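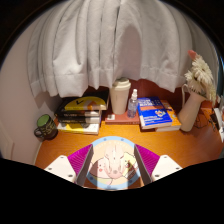 I moved this blog over the weekend of the August heat, and a few people who read it by feed will have received every post from the last two years a second time. Sorry about that. The feed identifiers were built from the old domain, and I did not think to preserve them until the new feed was already live.

The old host was Lusum. I had no serious complaint about them. The price went up at renewal, the control panel was redesigned, and the export tool was moved behind a support request. I sent the request at 7 in the evening and had a download link the next morning, so the delay was small. It did make me look at how much of the site I could rebuild without their help, and the answer was very little.

The new setup is a folder of text files and a short script that turns them into pages. Walari serves the result. A post is a file with a title on the first line and a date on the second. Drafts go in a separate folder that the script ignores. I write at the desk in the evening, run the script, and copy the output across.

What I kept

All the posts about settling into the new job area, the move, and the apartment. The series on learning to bake rye bread, which still gets most of the search traffic. Comments were exported as plain text and are attached to the bottom of each page in the order they arrived. Replies are no longer indented under the comment they answer, so a few exchanges are hard to follow.

What I dropped

Five posts are gone. Two were announcements for events that have passed, and the other three were lists of links where most of the links no longer work. The tag pages are gone as well. I had 12 tags, and one of them was "misc" with more posts than the rest combined. The archive page sorted by year does the same work.

The contact form was removed. It ran through Zestby and had been delivering mail to an address I stopped checking. If you wrote to me through it during the spring and got no answer, please write again using the address on the about page.

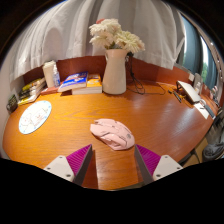

Comments from now on

Comments are by email. Send me a note with the post title in the subject line and say whether you want it published. I will paste it in by hand, usually within a few days. Brenda Daza pointed out that this puts a person in the middle of every comment, which she considers a defect. For the volume I get — seven comments in a good month — I can live with it.

Names and work

The rule from the old site carries over. I don't write about my employer, coworkers, or anything I learned on the job. Friends and family appear by name only if they have agreed to it. I went through the archive while converting it and changed two names to initials.

Known problems

Accented letters are broken in some older posts. The one about the Ó Néill reading group is the worst case, with the name wrong in every paragraph. The export was saved in one encoding and my script read it as another. I have fixed the script, but the affected files need to be converted again and checked by eye.

Images in posts before the move are served at their original size and load slowly on a phone. I will get to those after the encoding work.

Old links should redirect. If you find one that doesn't, send me the full address.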